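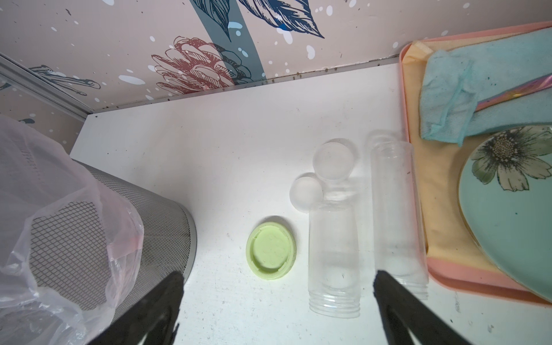 According to one reader of the Grindura household pages, dried beans stay hard in her kitchen no matter how long they simmer, and her children now refuse them. The advice below has been revised in response to that remark and to several similar ones.

Dried beans, lentils and split peas provide fiber, protein and iron at low cost, and they suit family meals well when they are stored and cooked with some care.

Buying and storing

Check the packing date when one is given. Old beans take much longer to soften, and very old ones may never do so. Keep them in a closed jar in a cool, dark cupboard and write the month of purchase on the lid. Do not pour new beans on top of old ones.

Soaking

Sort the beans on a flat plate and remove small stones or shriveled pieces. Rinse, then cover with plenty of cold water and leave in the refrigerator overnight. Lentils and split peas require no soaking. Households with hard water may add a small pinch of baking soda to the soaking water — more than a pinch gives a soapy taste. 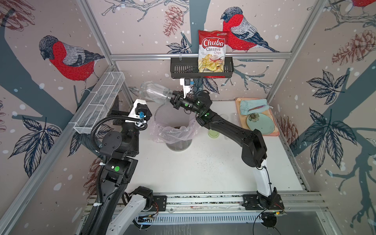
Discard the soaking water, rinse again and start with fresh water in the pot. Red kidney beans must be brought to a full boil and kept there for at least 20 minutes before the heat is lowered. A slow cooker on its own does not get hot enough for this step and should be used only after the beans have been boiled.

Tomatoes, vinegar and lemon juice slow the softening and should go in at the end. Salt may be added at any stage.

Serving to children

Begin with small portions. Red lentils cooked into a pasta sauce are usually accepted first, followed by white beans mashed with a little olive oil. Whole chickpeas should be mashed or flattened for children under four. Increase the amount of fiber gradually and offer water with the meal.

Leftovers

Refrigerate cooked beans within 2 hours, in shallow containers. They may also be frozen in meal-size portions with a little of their cooking liquid, leaving room at the top of the container for expansion. Thaw overnight in the refrigerator and reheat until steaming throughout.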